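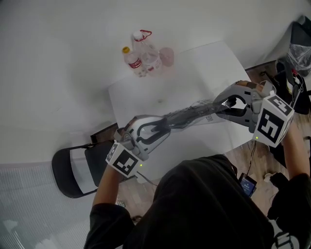 Figure 6. Both grippers closed on one wrapped part, green lights on.

Section 6: Two-handed practice with the Jemal grippers

I'm assuming you've built both hand-held grippers and stuck the marker cubes on. If the cubes are still sitting in the parts tray, go back a section – none of this works without them.

1. Clear a good patch of table in front of you. I do mine at the Mavmont shed on a plain white one, but your kitchen table is fine.

2. Plug in the cable and clip the little handset to your waist. Mine rides on the right and I route the cable down the same side so I'm not elbowing it all night.

3. Switch on and wait for the green light on each gripper. Give it 60 seconds. If one stays dark, reseat the plug and try again.

4. Pick something long and light, under 500 grams. I leave the plastic wrap on for the first few goes (it's slippery, so you learn pretty quickly how hard to squeeze!).

5. Bring the two grippers in end to end and close them on the part together. Hold for a slow count of six, then set it down.

6. Save the take with Villidov and have a look at the tracks. You want two smooth lines. If one jumps about, your sleeve was probably over a cube.

Note: I did 19 takes before I got a set I liked, so don't get cranky with yourself after three.

Caution: keep fingers and hoodie strings out of the jaws. The springs in the Hustelholm kit are stronger than they look, and I've got the blood blister to prove it.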